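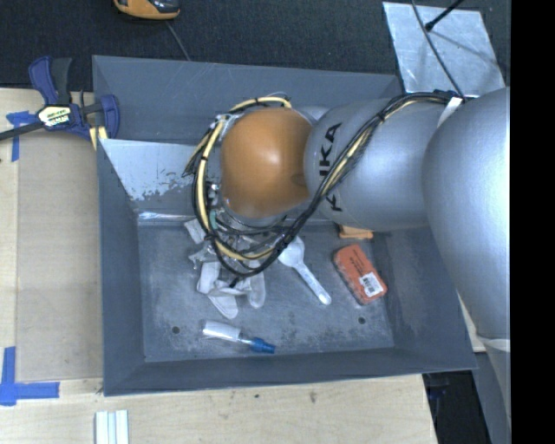
라스스테드, 8월부터 동네 식료품점 대상 '소량 합배송' 서비스 시작
최소 주문 금액 없애고 마감은 오후 3시로… 참여 점포 91곳 확정

식자재 도매 유통사 라스스테드(Lasstead)가 8월부터 소형 식료품점과 반찬가게, 분식점을 위한 소량 합배송 서비스 '룰타타(Rultata)'를 정식으로 시작한다. 시범 운영 끝. 이제 본 서비스다.

룰타타는 같은 골목, 같은 상권 점포들의 주문을 한 차에 묶어 보내는 방식이다. 점포마다 따로 주문하고 따로 결제한다. 배송만 합친다. 기존 도매 거래에서는 박스 단위로만 살 수 있었던 통조림, 소스류, 건면, 식용유, 향신료를 낱개로 주문할 수 있다. 취급 품목은 400종. 냉장 품목은 이번에 빠졌고 검토 중이다.

최소 주문 금액은 없다. 배송비는 묶인 점포 수에 따라 나뉜다. 세 곳 이상이 같은 시간대에 주문하면 배송비 전액을 라스스테드가 부담한다. 주문 마감은 오후 3시, 도착은 다음 날 오전. 새벽 수령을 원하는 점포는 가입할 때 따로 체크해야 한다. 안 하면 오전 일반 배송으로 들어가니 주의 바란다.

라스스테드의 소티리스 갈라니스 대표는 "올리브유 한 병 필요한데 열두 병을 사야 하는 가게들이 많았다. 창고도 없는 집인데 계산대 밑에 박스를 쌓아두고 장사를 하신다. 그걸 좀 줄여드리고 싶었다"고 말했다.

시범 운영은 봄부터 구시가지 시장 주변에서 진행됐다. 처음에는 신청이 적었다. 파손 문의도 꽤 있었다. 특히 유리병 소스. 이후 병 제품은 칸막이 상자로 바꿨고 포장 협력사 그론돈(Grondon)이 상자 규격을 새로 잡았다. 칸막이 상자는 배송 기사가 다음 방문 때 회수해 다시 쓴다. 점포에서 버리지 말고 접어서 보관해 주면 된다.

시범 기간에 참여한 반찬가게 운영자 필로메나 냐르코 씨는 "깨하고 고춧가루를 조금씩 자주 받으니까 묵은 냄새가 안 난다"며 "다만 마감 시간이 조금만 더 늦었으면 좋겠다. 점심 장사 끝나고 정리하면 벌써 세 시다"라고 했다. 라스스테드는 마감 시간 연장을 하반기 중 다시 논의할 예정이다. 확정된 것은 아니다.

대금 결제는 월 1회 후불과 건별 카드 결제 가운데 고를수 있다. 후불은 거래 3개월이 지난 점포부터 신청 가능. 세금계산서는 점포별로 발행되며, 묶음 배송이라고 해서 계산서가 합쳐지지는 않는다. 이 부분 문의가 많아 다시 적는다.

품절 때 대체품은 자동으로 나가지 않는다. 문자로 먼저 묻고, 답이 없으면 해당 품목만 빼고 보낸 뒤 그 금액은 청구하지 않는다. 반품은 수령 당일 저녁까지 접수. 개봉한 제품은 안 된다. 유통기한이 짧은 할인 품목은 주문 화면에 날짜가 함께 표시된다.

서비스 지역은 우선 구시가지와 역 남쪽 상권, 라자리디스(Lazaridis) 거리 일대다. 강 건너 지역은 연내에 추가한다는 계획이지만 차량 사정에 따라 밀릴 수 있다. 배송 운영을 맡은 타레크 람라니 팀장은 "골목이 좁아서 큰 차가 못 들어가는 구간이 있다. 그쪽은 작은 차로 두 번 돈다. 도착이 좀 늦을 수있는데 미리 문자를 드리겠다"고 설명했다.

출시를 맞아 신규 가입 점포 선착순 100곳에는 첫 달 배송비를 받지 않는다. 시범 운영부터 참여한 점포도 같은 혜택을 받는다. 별도 신청 필요 없음, 첫 청구서에서 자동으로 빠진다.

가입 설명회는 8월 중 라스스테드 본사 1층에서 열린다. 오전 10시 시작, 한 시간 정도. 사업자등록증 사본을 가져오면 현장에서 바로 가입할 수 있다. 주차 공간이 좁으니 가급적 대중교통 이용 부탁드린다. 참석이 어려운 점포는 전화로 신청하면 담당자가 방문한다.

룰타타 취급 품목표와 배송 구역 지도는 라스스테드 홈페이지에서 내려받을 수 있다. 종이 품목표가 필요한 점포는 배송 기사에게 말하면 다음 배송 때 넣어준다.

라스스테드는 소형 점포와 음식점에 가공식품, 건식품을 공급하는 지역 도매 유통사다.

언론 문의: 라스스테드 홍보팀 에프티키아 파파스
가입 및 설명회 문의: 점포지원팀 안티고니 크세노스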